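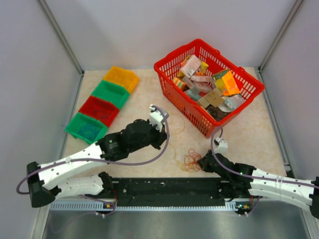

ISLOW, Saturday, October 24, 2026 – Fulter opens its Sorting Corner today, and we can't wait to see it get busy! Bring in a shopping basket of mixed small packages and sort them into colored plastic bins (red, green, yellow-orange) at your own pace. Loose rubber bands are welcome too, they always end up somewhere. The corner has room for 7 people at a time, and the first 100 visitors get a bin to take home. Entry is free, and the door is at 332 Enuvier Street.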